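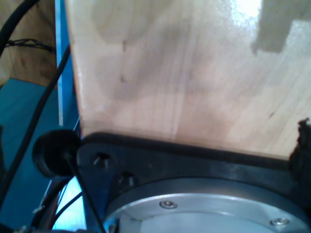
卢钟大接手《Gallus》第三季的剪辑时，节目已经播了一半，收视率比上一季掉了不少。这是一档十二个人住在岛上、每周走一个的节目，岛叫Wustau，冬天风大，嘉宾多半时间待在屋里。剪辑室在Findwood大楼的七层，没有窗。他的位子旁边有一块浅色的木板，面上很亮，右上角一片白花花的反光，看久了眼睛发酸。他把椅子往左挪了挪，戴上耳机，从第227号素材开始看。

227号素材是厨房。方真率一个人在洗碗，洗了四十分钟。

她是这一季的反派，至少前五集是这样剪的。第二集她说了一句“我不觉得他有多难过”，前面接的是另一个男嘉宾在沙滩上哭。卢钟大调出原始文件，发现这句话是在说一条鱼。晚饭时有人钓上来一条鱼，又放了回去，大家争论鱼会不会难过。“他”和“它”听起来一样，上字幕的人选了前一个。

他去问制片人柳姐。柳姐的公司就叫Ryu，一共九个人，承接后期。她正在吃面，听完了说：“观众已经讨厌她了，你现在改，前面怎么办？”

“前面不改。后面我想放点别的。”

“放什么？”

“洗碗。”

柳姐把面里的葱挑出来，放在盖子上。“洗碗没人看。最多三十秒。”

他回去剪了三十秒。厨房里总共有两台固定机位，声音很杂，冰箱一直在响。方真率洗完碗，把抹布拧干，搭在水龙头上，然后站着不动。隔壁房间有人在笑。她听了一会儿，把抹布拿下来，又拧了一遍。他本来想在第一次拧完的地方切掉，后来留到了第二次。配乐试了三段，都不合适，最后没有配。

第六集在周五晚上播出。卢钟大在家看的，母亲也在看。她从第一季就追，每个人的名字都记得。

“这个女的又要搞什么。”母亲说。

三十秒过去，下一个镜头是投票。

“她怎么不去跟他们坐？”母亲问。

“不知道。”他说。

“是不是不让她去？”

“没有不让。”

母亲没再问，起身去阳台收衣服。回来时方真率已经拿着箱子站在码头上了，七票对三票。

网上的讨论和前几周差不多。有个帖子问那段洗碗是什么意思，是不是赞助商卖洗洁精的，下面大约有700条回复，大部分在猜牌子。有一条说，她拧抹布的样子像我姐。他把这条看了两遍，没有点赞，他的账号绑着公司邮箱。

全季播完以后要录一期重聚特辑，嘉宾都到棚里来，定在2022年1月。卢钟大那天去送硬盘，在走廊里碰见方真率。她比屏幕上矮，穿着自己的羽绒服，胸前贴着写了名字的胶带。她问他洗手间在哪儿。

“直走，左边第二个门。”

“谢谢。”她走了几步，又回头，“你也是节目组的？”

“后期的。”

“哦。”她想了想，“那你们是不是什么都看过？”

“差不多。”

“那条鱼后来怎么没播？”

他说第二集的时候他还没来。她点点头，说那是条挺大的鱼，放回去的时候溅了她一身水，她本来以为那段会好笑。有人在棚里喊她的名字，喊了两声。她说了句“来了”，还是先去了洗手间。

卢钟大把硬盘交给录制组，签了字。特辑的粗剪要求九十分钟，下周一交。回到七层，他把第二集的原始文件又拷了一份，鱼的那段从头到尾是四分十秒。他在时间线上给它留出位置，拖了进去，然后下楼买晚饭。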